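Pegs, holes and a very slow evening

I've been meaning to write about assembly boards for ages, and since April I've had one or another of them on the table pretty much nonstop, so let's go.

If you haven't met one, it's a flat board with places for things to go. Pegs, rods, little plates with slots in them. You take it all apart, you put it all back, and for some reason that is enough to keep me happy for a whole evening (my sister does jigsaws, so she has no room to talk). My first was a Tinero, secondhand, with a couple of pegs missing and a rod that had clearly been chewed. I loved it anyway.

The one I use most now is from Udmont. It came with 20 pieces and a folded sheet of instructions that I read once and then lost behind the couch. Agustina Figueroa, who got me into all this, does hers in a fixed order, left to right, every time. I can't! I start with whatever piece my hand lands on and then get stuck halfway because I've boxed myself in - and I kind of like that part.

A few things I've picked up. Work on something dark, because a pale board is so much easier to read against it. Lay the board lengthwise so you aren't reaching over one half to get to the other. And hold long rods a bit up from the end you're fitting, or you'll block your own view of the hole.
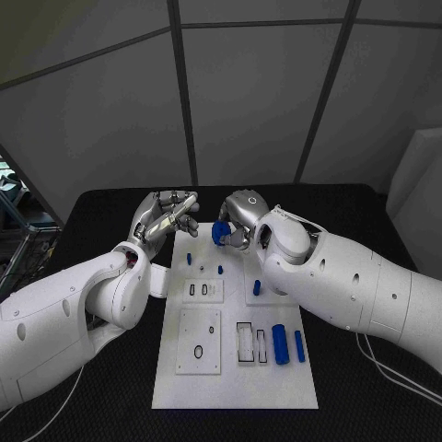
Do the round pieces go in before the plates? I put the plates down first, then stand the round pieces up once everything flat has stopped sliding around.

Cleaning is nothing much, just a soft cloth, and a cotton swab for the slots. I did try a toothbrush once and it left bristles in everything, so skip that one.

Next I want to try the Hamada board, the one with the tighter holes. Agustina says it took her 30 minutes the first time and she muttered through most of it. I'll post my time when I have one, even if it's embarrassing.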